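Newsletter > Building Services > Water and Plumbing

Drinking water at Stelley: flushing, sampling and the east riser

Last updated: 8 August 2019

The east riser at Stelley dates from 1956 and is the oldest supply line still in service on the site. It feeds the kitchenettes on all floors of the east wing and two drinking fountains near the loading entrance. The pipe is galvanized steel up to the second floor and copper above it. The joint between the two metals was made without a dielectric fitting, and corrosion at that point is the likely source of the discolored water reported in February.

Deividas Petrauskas opened the ceiling at the joint and found scale on the steel side and pitting on the threads. The section has been cut out and replaced with copper, with a dielectric union at the lower transition. The remaining steel will stay in place until the riser shutdown planned with the boiler work. The isolation valve at the base of the riser does not close fully and will be replaced at the same time.

Until then, the following flushing routine applies to all outlets on the east riser.

Run the cold tap fully open for 2 minutes at the start of the working day. Start with the lowest floor and work up. Remove the aerator once a week, rinse out any grit and refit it hand tight. Do not flush through the hot side, as this pulls sediment into the mixing valves. Outlets that have not been used for 7 days or more need a longer flush, until the water temperature stops falling. Record the outlet number and the time on the sheet inside the cupboard door. 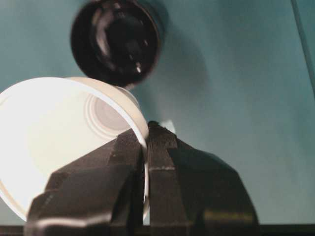

Sampling is done by Ximeng Lei and follows two patterns. A first-draw sample is taken before any flushing, after the water has stood overnight, and shows what the fixture and the last stretch of pipe are contributing. A flushed sample is taken after the routine above and shows the condition of the riser itself. The two results are only useful as a pair. If the first draw is high and the flushed sample is normal, the fault is usually local to the tap, and replacing the fixture is the first step. If both are high, the problem is upstream.

Please do not use an outlet that carries a yellow sampling tag. Drawing even a small amount overnight resets the standing time, and the sample has to be rescheduled. Three first-draw samples were lost this way in the last round, all on the third floor.

The under-sink filters supplied by Vullell are rated for 3000 gallons. The kitchenettes do not have meters, so cartridges are changed by date. The date of the last change is written on the cartridge body in marker. A cartridge that has passed its date should be reported and left in place. Taking it out without closing the inlet valve will flood the cabinet.

Hot water is not affected by the riser work. It comes from the calorifier in the west plant room and runs in copper throughout. The return temperature has been low on the top floor, and the balancing valves there will be reset once the new gauges are delivered.

Reports of color, taste or low pressure should go to Nighat Shaikh at the services desk. Include the outlet number, whether the hot or cold side is affected, and whether the problem clears after running. Brown water that clears within a few seconds is usually disturbed sediment. If it persists through the full flush, close the tap and call the desk the same day.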